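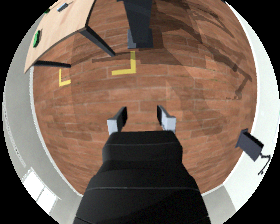
Reddish-brown flooring laid in staggered courses.

Flooring rebate sign-ups open in Dralodby, 53 homes already on list

Apr 8, 2019

DRALODBY - Sign-ups opened this morning for the town's flood repair rebate, and by noon 53 households had put their names down. Line out the door of the town office before eight. Phones busy most of the morning.

The rebate covers part of the cost of replacing ground-floor flooring in homes hit by the February high water along Hondska Creek. Up to 45 percent of materials, nothing for labor. Receipts required. Work done before today does count, as long as the receipt shows an address inside the flood map.

That last part was a late change. The first draft, posted on the town website last month, left out anyone who had already paid for repairs. Residents on Mill Row and Lower Bridge Street objected, loudly, at the March meeting, and the wording was gone a week later.

Who can apply: owners and landlords on the nine streets listed in the notice. Renters can't apply themselves but can ask the town office to send a letter to the landlord. Sheds, garages and finished basements are out. So are second homes.

What it pays for: wood, tile, vinyl, subfloor, moisture barrier, glue and nails. Carpet is not covered above the price of basic pad and backing. Tool rental isn't covered either, though the notice posted at the library says it is. The town office says the library copy is old and will be replaced.

Drakos Lumber on Route 9 says it is short on subfloor panels and expects a truck later this week. Hardwood is in stock but going fast. The store is holding orders for rebate customers with a 5 percent deposit, and will print a second copy of the receipt for anyone who lost theirs. Bring the card you paid with.

A word on drying. The county building office is asking people not to lay new boards over a damp subfloor, even if it looks fine on top. It has 32 moisture meters to lend, free, two-day limit, pick up at the side entrance on Wandevberg Avenue. All of them were out as of this afternoon so call first.

Inspectors are not checking every house. A sample will get a visit after the work is done, the notice says, and anyone picked will get a phone call ahead of time. Refusing the visit means giving back the money.

Not everybody is happy. Owners on the upper end of Creek Road, who had water in the yards but not in the house, are outside the map and want it redrawn. Several said they lost porches and steps. The town says the map came from the county and it can't change it, but it will pass on letters recieved by the end of the month.

Checks go out in July, all in one batch. If the claims add up to more than the fund holds, every check gets cut by the same share. The town would not say how much is in the fund, only that the figure will be read out at the next meeting.

Forms are at the town office front desk and at the library. No online form yet. Office hours are 8 to 4, closed for lunch noon to 12:30, open late Thursday untill 7.

The town meeting scheduled for next week has been moved to the school gym. Parking in back.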